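Huswood Long Table, Model 408
Set-Up and Care Guide

Section 4: Moving and Placing the Table

Read this section before you lift the table for the first time. It covers moving the assembled table within a room, through a doorway, and into its final position. For unfolding and locking the legs, see Section 3. For folding and storage, see Section 6.

The table is long for its width and must be moved by two carriers, one at each short end.

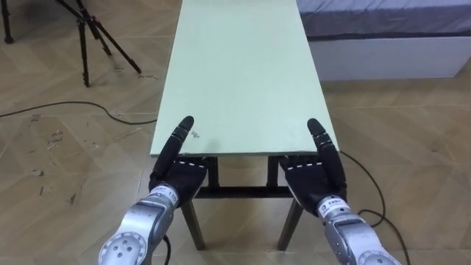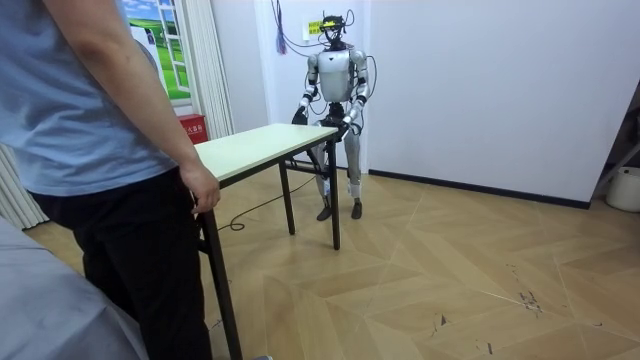
4.1 Before you lift

1. Take everything off the tabletop, including cloths and clip-on lamps. Objects slide when one end rises before the other.

2. Check that the legs are fully open and locked. Push lightly on each leg near the floor. If a leg moves, go back to Section 3, step 5.

3. Look under the tabletop and make sure the crossbar is seated at both ends. Tighten by hand if needed. Do not use a power tool on the crossbar screws.

4. Walk the path you plan to take. Roll up rugs and close cabinet doors. Move cables and extension cords away from the path, or tape them flat to the floor where they can't be moved.

5. Measure any doorway on the route. If the opening is narrower than the table is tall, fold the legs and carry the table flat on its long edge as shown on the fold-out sheet.

Note: The standard top is 1000 mm above the floor with the leg extensions fitted. Remove the extensions before moving the table to another room.

4.2 Lifting and carrying

1. Stand at the middle of the short edge, facing the other carrier. Keep your feet apart.

2. Grip the edge of the tabletop with your fingers underneath and your thumb on top. Do not lift by the crossbar or the legs.

3. Agree on a signal. Lift together until the feet of the table clear the floor. There is no need to lift higher than this on a level floor.

4. Keep the top level and take short steps. The carrier walking forward gives directions.

5. To turn a corner, stop, let one end stay in place, and swing the other end around it. Then continue.

6. Lower the table together. Set the legs down straight. Do not let one end drop first.

CAUTION: Pinch point. Keep fingers away from the leg hinges and locking bars whenever the table is off the floor.

CAUTION: Do not drag the table. Dragging bends the leg brackets and scratches wood, vinyl, and tile floors. Damage to the brackets from dragging is not covered by the warranty.

Note: If you must stop partway, put the table all the way down. Don't rest one end on a chair or step.

4.3 Choosing the position

Leave enough space along both long sides for a person to pull out a chair and stand up. If the table will be used from one side only, the other long side may go against a wall, but leave a small gap so the edge banding doesn't rub the paint.

Keep the table away from radiators and floor vents. Strong direct sunlight will change the color of the lighter tops over time. If part of the top is always covered (for example, by a cutting mat), move the cover now and then so that the color stays even.

On tile floors, try not to set a foot on a grout line. Shift the table slightly until all feet rest on full tiles.

4.4 Leveling

1. Press down on each corner in turn. A table that rocks needs adjusting.

2. Find the foot that lifts and turn its pad counterclockwise to lengthen it. Turn it a little, then press again.

3. When the table no longer rocks, check the top with a spirit level, first along the length and then across.

4. If a pad has been turned out to the red line and the table still rocks, turn it back in and use an Orkex felt shim (part 151) under that foot. Do not extend the pad past the red line.

Check the level again after a week of use. Tables on older floors can settle.

4.5 After placing

Wipe the top with a damp cloth and dry it. Handprints along the short edges are common after carrying and come off with a drop of dish soap in warm water. For marks that stay, see Section 7, Cleaning.

Do not put heavy items on the top until all four corners have been pressed and found steady. When loading, start at the center and work toward the ends.

Replacement pads, shims, and locking bars can be ordered through any Huswood dealer. Have the model number ready. It is printed on the label sheet packed with this guide.

Continue to Section 5, Joining Two Tables, if you are placing tables end to end.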